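Section 3: Setting up the sorting bench

This section covers the two-arm sorting bench used for the term project. It assumes you have done the safety induction in Section 1 and have your own login for the Kurka control program from Section 2. Work in pairs. One person stays at the keyboard and the other handles parts.

Questions about the arms go to Clem Nepia. Questions about the belt or the wiring go to Araceli Sepúlveda. If a fault stops you working, write it in the bench log before you go looking for either of them.

3.1 Before you switch anything on

1. Sign the bench log and note the time. The bench closes at 6 pm.

2. Check the paper and the blue tape. The tape lines are the reference grid for the whole project, and the positions in your program are given by grid rectangle. If a strip has lifted, press it down along its full length. If it has torn, don't patch it by eye. Ask for the template sheet, which is kept in the drawer under the monitor.

3. Look over both base plates. No bolt should be loose and nothing should be sitting on the plates. Don't tighten a base bolt yourself. A quarter turn is enough to throw out the calibration for every other team.

4. Follow the red cable from the left end of the conveyor with your eyes. It should lie flat on the paper, well clear of both grippers. Check that the inline connector is fully pushed together.

5. Make sure the emergency stop is within reach of the person at the keyboard and that it turns freely when reset.

Note: Scuffs and marks on the paper are normal and don't affect the grid. The paper is changed once a year, in May.

Caution: Tie back long hair and take off lanyards before you go past the yellow line. This applies to visitors as well.

3.2 Homing the arms

In this manual, "right arm" and "left arm" mean the robot's own right and left. From the student side of the bench, the right arm is on your left. Every team mixes this up at least once, so say it out loud before you send a move.

1. Start Kurka and load the bench profile. Older profiles from the Flirnberg competition will load without a warning but have the wrong belt height, so don't use them.

2. Set the speed limit to 300. Leave it there for all of Section 3.

3. Home the left arm first. Wait for the status line to read READY.

4. Home the right arm.

5. Send both arms to WAIT. The right gripper should stop over the left end of the belt. The left gripper should stop in the air past the other end, pointing down, clear of the table.

6. Open both grippers from the menu. Don't open them by hand. The fingers are geared and will strip.

If either arm stops short of WAIT, press PAUSE and check for a cable caught at a joint. If you can't see one, home that arm again. After a second failure, shut down and log it.

3.3 Placing the parts

The sorting task uses electrical parts from the Rozīte teaching kit. All of them are dead stock and none is ever connected to power on this bench. Even so, capacitors must be discharged and checked by a supervisor before they go in the bin. Vaughan Brunton does this at the start of each term, and parts that have passed are listed on the lid card. Anything you bring from home has to go through him first.

1. Put the arms in WAIT and press PAUSE. The status line must read HELD before your hands go over the paper.

2. Place the breaker and the small connector part on the right-hand side of the table, beyond the belt. These are the fixed parts for the first exercise and stay put while the belt part is tested.

3. Place one part on the belt. Use the upright position for the first exercise and the lying position for the second. The two positions need different grip heights, which you will set in 3.4.

4. Step back behind the yellow line and tell your partner you are clear.
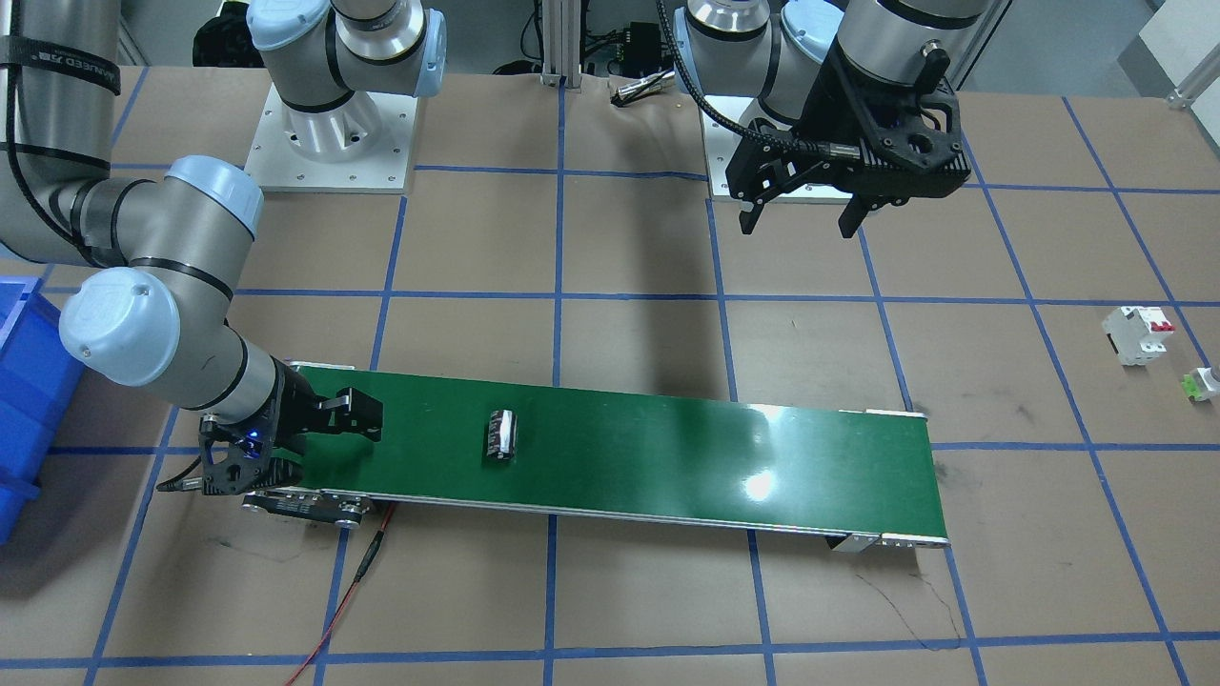
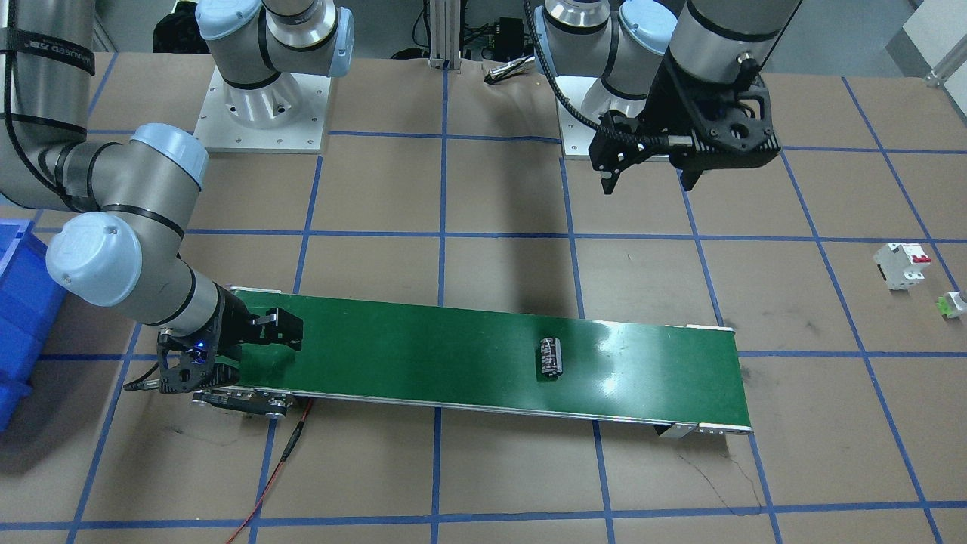
Figures 3a and 3b. Bench with a part on the belt and both grippers clear. Part upright in 3a, lying on its side in 3b.

Note: The belt surface is shiny and reflects the ceiling lights, mostly towards its right end. If the camera view in Kurka loses the part there, move the part back along the belt before you start changing the exposure settings.

Caution: A part standing upright will fall over if the belt starts hard. Use SOFT START for the first exercise.

3.4 Setting the grip height

1. Choose the right arm and open the GRIP page.

2. Pick UPRIGHT or LYING to match the part on the belt. Kurka doesn't check this for you. Picking UPRIGHT for a lying part closes the fingers on air. Picking LYING for an upright part drives the gripper into the top of it.

3. Step the gripper down with the arrow keys. Stop as soon as the fingertips are level with the middle of the part.

4. Close the gripper at the lowest force setting. If the part slips, go up one setting and try again. Don't go past setting 6.

5. Save the height under your team name. Unsaved heights are lost when the next team logs in.

6. Lift the part clear of the belt, hold it for a slow count of 3, then lower it and open.

Do the lift twice in a row without a slip before you go on to the belt timing in Section 4. Eduardo Morais signs off this step, and he will want to see both lifts.

3.5 Leaving the bench

1. Send both arms to WAIT, then PARK.

2. Return every part to the bin and tick it off on the lid card.

3. Close Kurka before you turn off the arm power. Doing it the other way round leaves the profile locked, and Maxine Tawhiri has to clear it from the admin account.

4. Leave the red cable where it is. Unplug at the wall, not at the inline connector.

5. Sign out in the log and write down anything that behaved oddly, even if it came good on its own.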